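The Second Life of the Kitchen Table

When I moved to Kellden, I had a bed, two suitcases and no table. For the first weeks I ate standing at the window sill, and I noticed that I ate quickly and badly. Then a neighbor told me about a woman who repairs old tables behind the bakery, and so I came to know Wilma Baert.

Her workshop is one long room with a low ceiling, and it smells of soap and linseed oil. She has worked there for 21 years. People bring her tables that were in a cellar, or in a barn, or under a leaking roof. Most of them want the table to look new. Wilma tries to talk them out of it, and she succeeds more often than I expected.

"A table should be cleaned like a face," she told me. "Gently, and not too often."

She begins always with lukewarm water and plain soap, and she wipes along the grain. A light wood shows every wrong movement, she says, so a beginner should practice on the underside first. Only after the wood has rested one night does she decide about sanding.

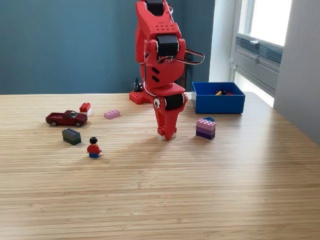

What a table remembers

I had thought that marks on a table are damage. In Kellden I learned to see them differently. Teodora Bošković keeps in her kitchen a table from her grandmother, who rolled dough on it every morning at 5. In one place the wood has become a little hollow. When Wilma offered to make it flat, Teodora refused, and she put a fruit bowl beside the hollow place but never on it.

Other families are less sentimental. Some sand everything away and start again, and I understand them too. Not every memory from a kitchen is a good one.

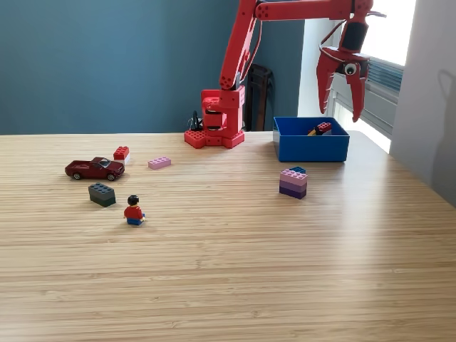

Fine parallel grain on a light wooden tabletop.

The question of oil divides the town. Wilma uses a thin coat, waits, wipes, and repeats it 2 times. Her former apprentice, who now has his own shop in Jurkivar, prefers hard wax, because his customers have small children and spill a great deal. Both are sure that the other one is ruining good wood. I have seen tables from both shops -- and I could not say, after some years of use, which one was which.

Price is a more serious matter. A full repair can cost more than a new table from a large store, and Wilma does not hide this. She lets people pay in parts, and in winter she holds an open evening where anybody can bring a small piece and use her tools.
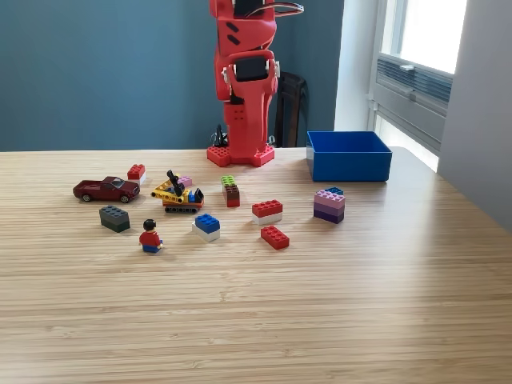
Gijs Van den Broek thinks that the open evenings matter more than the repairs. He came in March with a stool and stayed for the whole season, and he says that at home he would have given up after the first scratch.

I finally bought my own table from Wilma. It is 51 years old, and it has a burn in the shape of a half moon near one corner. I oil it in spring. I sit down for breakfast now, even when I am late, and friends who come for coffee stay longer than they planned.

One thing I still do wrong, and that is heat. I put the pot down without a board, I hear Wilma's voice in my head, and I lift it again. A pale ring has appeared already. She says it may go away with oil and patience, or it may not.
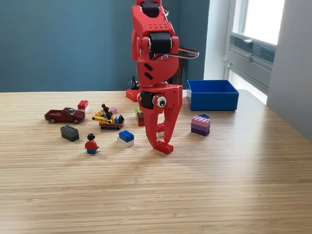 For Shagufta Niazi, a ring like that is no reason to call anybody. She told me she has three of them on her own table, and that she would miss them if they were gone. Then she asked if I wanted more tea, and set the pot down on the bare wood.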